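Unit 4: Complaints about classroom displays

Mulbridge school district, 2,000 pupils. A parent posts a photograph of a classroom poster at 7 pm and a station rings the school the next morning.

4.1 Sourcing. The post is a lead - it is not confirmation. Ask who took the picture, when, and what lesson was being taught.

4.2 Right of reply. Put the complaint to the teacher and the head in writing. Give a deadline and quote the reply in full if it is short.

4.3 Pupils under 16. Get consent from a parent before naming. See Campos, handout 2.
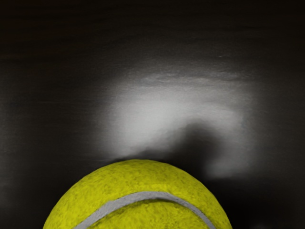
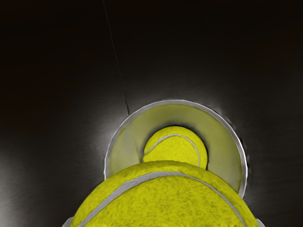
Tennis ball, two views.

4.4 Figures. If 509 people sign a petition, say how many live in the district. Palomino's marking scheme takes off marks for a total with no source.

Reading for February: Bouazza, chapter 3.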